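为什么我不再把菜谱当圣旨

先交代一下,我做饭二十多年,手艺在朋友圈子里算中等偏上,炒菜敢请人来吃,烘焙不敢。所以下面这些话你们当个家常唠叨听就行,别拿去跟专业厨师吵架。

事情起头是七月份,我搬家收拾书,翻出来一摞菜谱。有印刷厂出的正经书,有从杂志上撕下来的,有抄在作业本背面的,还有一本我外婆留下来的蓝皮本子。我坐在地板上一页一页翻,翻到腿麻,搬家师傅在门口等得直叹气。翻完我就有了一个想法,憋了两个月,今天写出来:我们这一代人看菜谱看得太老实了。

外婆那本子里有一道红烧肉,全文是这样的:“肉切块,焯,糖炒到颜色好看,下肉,酱油,酒,水没过,小火,好了就好了。”完了,就这么多。“好了就好了”这五个字我小时候觉得她在敷衍我,现在觉得里面全是学问。她默认你会看锅,默认你闻得出味道,默认你筷子戳一下就知道肉到了什么程度。她写菜谱是给自己提个醒,写给一个已经会做饭的人。

再看现在的菜谱,生抽15克,老抽5克,冰糖22克,加水1725毫升(我真见过这个数字!炖牛腩的,我拿着量杯站在灶台前,量到最后那25毫升的时候突然觉得自己很好笑)。锅和锅不一样,火和火不一样,你家盖子漏不漏气也不一样,水蒸发掉多少谁说得准呢?可是我那天偏偏就量了,还弯下腰去平视刻度。结果那锅牛腩咸得要命,我老老实实照着做的,没处讲理。

我的朋友Gülizar Dağdelen听完笑了我半天。她从土耳其过来十几年了,中文比我还溜,骂人尤其溜。她说她妈妈教她做面团,只讲一句话,要揉到像耳垂那么软。我说那每个人耳垂也不一样啊,她说对呀,所以每家的饼都不一样。我当时摸着自己的耳垂,觉得这个说法比“含水量百分之六十五”好记多了。后来我照耳垂揉了一次,水加多了,粘得满手都是,洗都洗不下来。第二次就好了,第三次我已经不用摸耳朵了。

我写这一段是想说,身体记东西是要交学费的。那个粘手的面团就是学费,咸牛腩也是。可如果你每次都指望菜谱替你负责,学费照交,东西没学到。咸了,你只会说“这个菜谱不行”,转头去收藏下一个。我手机里收藏了221个菜谱,做过的恐怕一只手就数得过来,剩下的都在里头躺着,我偶尔睡前翻一翻,越翻越饿,然后起来煮泡面。

当然有人要反对。Ekrem Soylu就反对,他是Gülizar的表弟,在一家叫Costel的面包店里上早班,每天天不亮就跟面粉打交道。他说你那是炒菜的思路,放到烘焙上就是灾难,盐多一克少一克,发酵就是两回事。他店里的秤每天早上都要校一遍,谁要是敢凭手感抓酵母,当天就别想好好下班。我承认他说得对。做面包、做蛋糕、腌咸菜,这些东西该称就称,我没有意见。一次要做50个一模一样的面包,客人昨天吃和今天吃得是一个味儿,这是手艺,也是生意,跟我在家给两口人烧晚饭根本是两码事。

问题出在我们把店里的规矩搬回了家。家里烧饭要那么稳定干什么呀?今天淡一点明天咸一点,今天豆角老了多焖会儿,明天番茄特别甜就少放糖,这才像过日子。我爸以前吃饭,夹一筷子就知道我妈今天心情如何,心情不好的时候醋放得特别重。那种饭你拿秤是称不出来的。

我还想抱怨一下厨房小家电。前阵子亲戚送了我一台Pandum的智能炒锅,连上手机,屏幕上告诉你几分几秒放葱,几分几秒翻面。第一个星期我新鲜得不得了,顿顿用它,做出来的菜也确实不难吃。可是有一天停电,我点上煤气灶炒个青菜,居然下意识地去找那个“滴”的一声提示音!我站在那儿等着有人告诉我可以放蒜了,油都冒烟了。这一下把我吓得不轻。二十多年的手感,几天工夫就懒成这个样子。那台锅现在放在柜子顶上,亲戚来的时候我会拿下来摆一摆。

公平一点说,对从来没下过厨房的人,这种东西是好东西。我侄女刚工作的时候一个人租房子,连米饭都煮不明白,靠着一步一步的视频活了下来,还活得挺滋润。菜谱写得细,是一种体贴,我不想站在会做饭的人这边笑话不会做的。我自己学烘焙也是从最笨的步骤开始的,连“把鸡蛋打开”都恨不得有人演示。拐杖本身没有错,只是腿好了还一直拄着,时间长了腿就真的不行了。

那到底怎么办呢?我试了一个土办法,坚持到现在,感觉挺管用的,分享给你们。一道新菜,头一回完全照菜谱来,一克都不改,就当听人家把话讲完。第二回把菜谱放在隔壁房间,想不起来了才走过去看一眼,走路嫌麻烦,自然就会多想一想。第三回不看,做成什么样吃什么样。吃完了在本子上记一句话,只准一句,比如“葱要晚放”“这个牌子的酱油咸”。我现在也有了自己的本子,封皮没有外婆的好看,里面的字倒是越来越像她了,上个月我写一道冬瓜汤,写到最后,手一滑,也写了个“好了就好”。

说到酱油,再多啰嗦两句。菜谱上只写“生抽两勺”,从来不说是谁家的生抽,谁家的勺。我换过好几种,咸淡差得离谱,同样两勺下去,一个鲜一个齁。勺子更不用提了,我家抽屉里大大小小的勺子没有两个是一样的,外婆那把舀汤的勺,一勺顶人家三勺。她要是照现在的菜谱做饭,全家都得喝一晚上水。所以我现在的习惯是先放一半,尝一口,再说。尝一口这件事,好多菜谱里压根没有写,步骤列到十几条,没有一条叫你把嘴凑过去。我觉得这是最大的遗憾。

Gülizar上周末来吃饭,我烧了红烧肉,用的外婆那一页。她吃了两块,说比上次甜。我说是吗,糖炒的时候接了个电话,可能手重了。她说甜点好,又夹了一块。Ekrem在旁边问我放了多少克糖,我们俩都没理他。

下回想写写剩饭,我对剩饭的意见也很大。
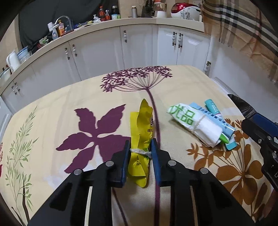

本页最后更新:2024年9月28日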